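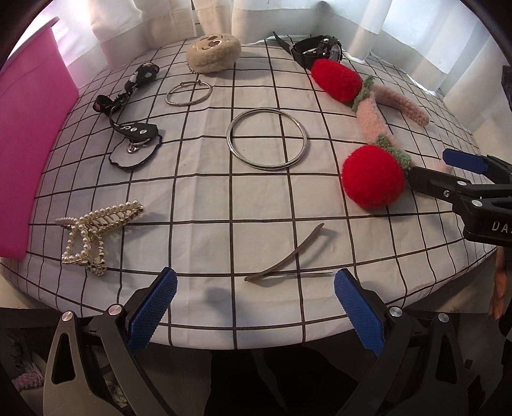
Small goods table, sorting session 6

Friday, May 20, 2022

Back on the drawer of small things. The plan was to finish the whole Lirklow box before lunch, and by lunch I had strong opinions about one bangle and a tag with a typo. Writing down where we stand so Lamisi Tetteh can pick it up without phoning me.

Cloth: staying with the white one with the black grid. I pressed it, and it still has a crease down the left part, which I have decided to regard as a feature. Grid is handy for putting things back in the same spot after lunch. It is no good for measuring, so please stop quoting squares in the log. Squares are not a unit.

Curtains closed all morning. Still brighter at the sides than in the middle, so anything silver needs looking at twice before you write "scratched" on the card. I wrote "scratched" on two cards and crossed it out on one.

Pieces on the cloth and what I think of them:

Plush, round, beige, embroidered face, ball chain. Entered as a bag charm. Lamisi had it under toys in the Manach list and I had it under keyrings, so between us we have sold it twice and own it once. Going with bag charm until somebody with authority objects. Needs a soft brush, no water. Chain can stay on.

Bracelet, small, silver-colored, thin ring with the little coiled sliding parts. Adjustable, I assume, but I haven't forced it. Card says "child's?" in my own handwriting from last week and I no longer know why.

Bangle, the larger one. I have been calling it one bangle. It looks like a stack of thin rings packed close together, and whether they are joined is tomorrow's problem. If they come apart, the stock number (308) covers the lot and gets a letter after it for each ring. If they don't, I never wrote this paragraph.

Strap with the bows, black, leather-like tab with two rivets, metal clasp, pale charm on the end. The most awkward thing in the drawer. It won't lie straight and I have given up asking. The charm is so pale that it disappears on the white cloth – I mislaid it twice with my hand practically on it. Use the gray felt when we do the close work. The lettering on the tab is small and I want the loupe for it, so the maker field stays blank. Do not guess. We guessed on the Baidoo lot and spent 8 days unguessing.

Watch, black, pointed strap end. Left lying on its side because the strap has its own ideas about flat. Not opened. Battery not checked. Put it down as "untested," which covers everything from perfect to dead.

The pink bin is at the left end of the table. Rule as before: bin contents do not go on the cloth and cloth contents do not go in the bin. I am aware who broke this rule on Tuesday. It was me.

Labels: the Prandutness tags finally came. The string is fine, the holes are too small for the string. I opened up a few with an awl and then lost interest. Box says 1193 tags, and I am taking its word for it.

Left to do:
– gray felt, loupe, strap tab
– bangle: joined or loose?
– agree on a category for the plush, in writing
– bigger awl
– fix "bracelett" on the master sheet before it gets printed again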